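Why I Still Pay for Small Games

My sister-in-law Ximena Olivares teaches fourth grade in Vallejo, and over dinner last December she asked why I would spend five dollars on a phone game when there are thousands of free ones. I gave her a poor answer at the time (there was pie), and I have been turning the question over ever since.

The game was Mullstead. You run a little boarding house, you sort the guests' belongings, and every so often a letter arrives. It has 27 rooms and no timers, and when I finished it I felt the way I do at the end of a good paperback - a bit sad, and ready to lend it to someone.

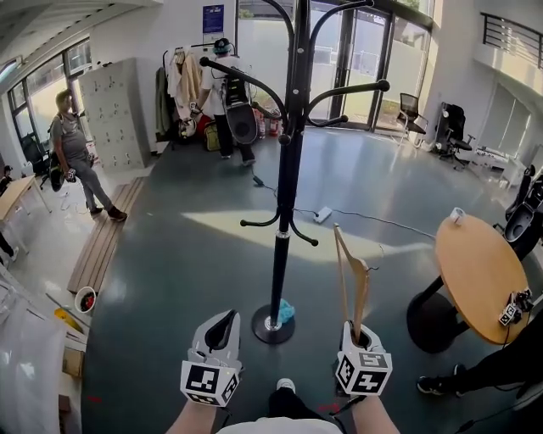
A coat rack and a wooden hanger

Now, I have nothing against free games as such. I played Gomden for almost 2000 days, if you believe the counter on the front screen, and I made friends there that I still write to. But Gomden wanted me back every morning, and again at lunch, and it had a way of making me feel I had let somebody down when I went camping for a weekend. I don't want that from a game any more than I want it from a magazine subscription.
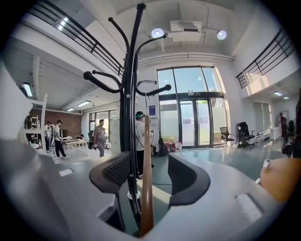

What I want is for the people who make these things to be paid once, fairly, and then to leave me alone with what they made. I know the numbers are hard on them. Most folks will scroll right past anything with a price on it, and I used to do the same, all while buying a coffee that cost more and was gone before I reached the parking lot!

So here is my small plea. Pick one game this summer, read a couple of reviews by people who finished it, and pay for it. If you don't care for it, you are out the price of a sandwich. 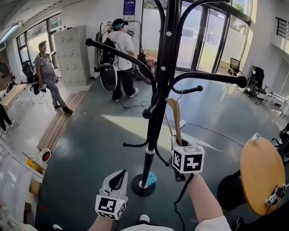 Where I'd Start

Pima is the one I hand to people who say they don't play games. It's a quiet desert walk with puzzles, it works fine on an old phone, and the whole thing takes 4 evenings if you dawdle like I do. Ximena is on her second time through.

Contact | Copyright 2018 | Back to top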